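Open day at the Tully workshop: simulation, grasping and placing

The automation group at Nastar opened its Tully workshop to members on February 8, 2026. The programme had two parts: a session on the simulation used to develop and test placing routines, and a session on the bench with questions. Sinéad Fitzgerald, who runs the group's test work, led both. The notes below cover the points that members asked us to record.

Simulation session

The group tests every change to its control software in simulation before it goes near an arm. The simulator, known in-house as Dralach, holds a model of the arm, the gripper, a table and a small stock of desk items. A run starts with an item on the table or already in the gripper, and ends when the item has been released and has stopped moving. The simulator then compares its resting position with the target and logs a pass or a fail. The operator is not involved in the scoring.

The task chosen for the open day was putting a slim item into a pen cup. It looks simple, and it is used because it shows up small errors quickly. The opening is narrow compared with the width of the fingers, so the arm has to line up the item and the cup before it starts to go down. If the item is tilted in the grip, the lower end can meet the rim even when the wrist is in the right place. Fitzgerald said that most of the failures logged in December were of this kind.

The routine has four stages. The arm moves to a point above the cup, corrects the sideways error, lowers the item and opens the fingers. Members watched several runs on the large screen, with the playback stopped at the start of the lowering stage so that the alignment could be discussed.
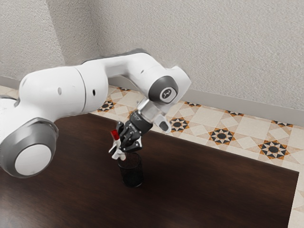
Results so far

The current version of the routine has been through 1,950 simulated runs. These were split into batches of 200, with the last batch left short. Between batches the group changes one setting at a time, usually the approach height or the speed at which the arm lowers the item. Changing both together was tried in the early work and given up, as the logs could not show which change had made the difference.

Two findings were presented. Lowering more slowly reduced rim contact up to a point, after which it only made the run longer. Correcting the tilt of the item before the move to the cup gave a larger gain than any change made above the cup. The second finding has led to an extra check straight after the grasp, which adds a short pause to each run.

Floor and wall textures are swapped from time to time to make sure that the vision software is not relying on the background. Lighting is varied in the same way. Members asked whether the cup position was also varied. It is, within a set area of the table, and the positions are drawn afresh for each batch.

Bench session

The second half dealt with moving a routine from Dralach to hardware. Friction is the main difficulty. The simulator uses a single value for the contact between finger and item, while a real grip changes with wear and dust. The group deals with this by testing across a range of values and accepting a routine only if it holds up at both ends of the range.

Mesh was mentioned as a separate problem. Depth cameras often see through it or return broken readings, so the rim has to be found from the parts of the cup that do give a clean return – in practice, the top edge. A version of the software that fits a circle to this edge is being tested under the name Surnel.

Over 600 bench runs are planned for the next stage. They will use the same task and the same scoring, so that the two sets of logs can be compared line by line.

Notes for members

Copies of the slides can be requested through the members' desk. The batch logs are not being released at this stage, but a summary table will be sent out with the next issue. Questions on the scoring method should be marked for Sinéad Fitzgerald and should give the slide number.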